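**Little gear set on a plate, what do you lay it out on and how do you keep it clean?**

posted by **Glenys Treloar**, Wednesday, lunch break so this is quick

Got a small planetary type thing apart, came out of a Tomoana winch my brother-in-law gave up on. Spur gears, a flat round carrier plate with a big hole in the middle, pins sticking out for the gears to sit on. Nothing exotic. No manual, only a parts number (2557) scratched on the old housing.

What I want to know:

- is a dark cloth ok to build on or does everyone use a rubber mat
- lint. how bad is it really once there's grease in there
- do the gears go on the pins dry first and then grease, or grease the pins first

Last time I did this on a bare bench and lost a gear under the freezer for 4 days. So cloth it is unless somebody talks me out of it. Mine's a gray one, folded in a drawer for years, so it has creases. Do I need to iron it?? Feels silly to ask.
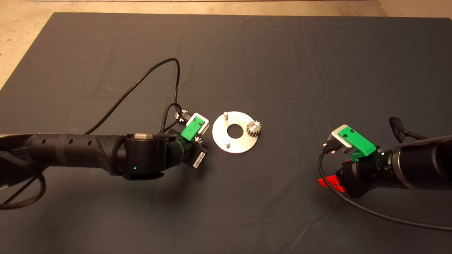
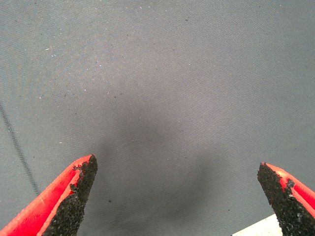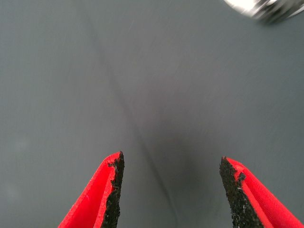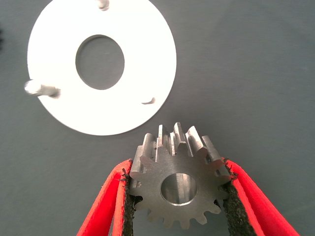 Also the winch is only used for pulling a small boat up a ramp, so it doesn't need to be perfect. But I'd like to not do it twice. Greese I have is a tub of Firnar, the plain stuff, been in the garage a while and has a bit of oil floating on top. Stir it or toss it?

Thanks, back on here after supper.

---

**Wilma Dunbar**

Cloth is fine. I've used one for years. Gear drops, gear stays put. On a rubber mat they bounce.

Lint, yes, it matters some. Not going to wreck a boat winch but it balls up in the grease and goes in between the teeth. What I do:

1. Shake the cloth outside. Hard.
2. Go over it with tape, the wide kind. Lint roller if you have one. Do the fold lines too, stuff hides there.
3. Put parts down dry. No grease on anything while it's on the cloth.
4. Once you start greasing, move to a tray. Old baking sheet, whatever. Greasy gear on cloth picks up every fiber there is.

Tight weave is better than fluffy. Twill or canvas good, towel terrible, fleece even worse. Don't iron it for lint reasons but a flat cloth does make it easier, a gear will lean on a crease and roll when you let go. I'd iron it. Takes a minute.

Dry fit first, always. Plate flat, pins up, drop each gear on and spin it with a finger. Should turn free, no gritty feel. If one drags swap it to a different pin and see whether the drag follows the gear or stays with the pin. Saves a lot of guessing. Then take them all off again, thin smear on each pin, gears back on, then work grease into the teeth as you turn it. Don't pack it solid, you just need the teeth covered.

Look at the teeth in good light before any of this. Tool marks on the flat faces don't mean much. Chips or a shiny step worn into the side of a tooth, thats the one to worry about.

---

**rampside_17**

just use brake cleaner on everything and slap it together. did mine on a cardboard box. 2 seasons no trouble

---

**Wilma Dunbar**

Cardboard sheds too, fyi. Brake cleaner ok on bare steel, but check what your plate is made of first, it can mess up some plastics and paint. Gloves and open the garage door.

Forgot the grease part. Oil on top, stir it back in if it's only a little and it smells normal. If it's gone stiff underneath or there's grit in the tub, toss it. A new tube of Prenov cost me less than the gas to go get it.

---

**Glenys Treloar**

Ok ironed it, taped it, got a disgusting amount of fuzz off. Dry fit tonight. One gear drags a little, haven't tried swapping it yet, ran out of evening. Grease was like candle wax at the bottom so it's in the trash.

Anybody know if the washers under the gears need to go back a certain way up? One side on mine is rounded over and the other is kind of sharp. Will check back tomorow.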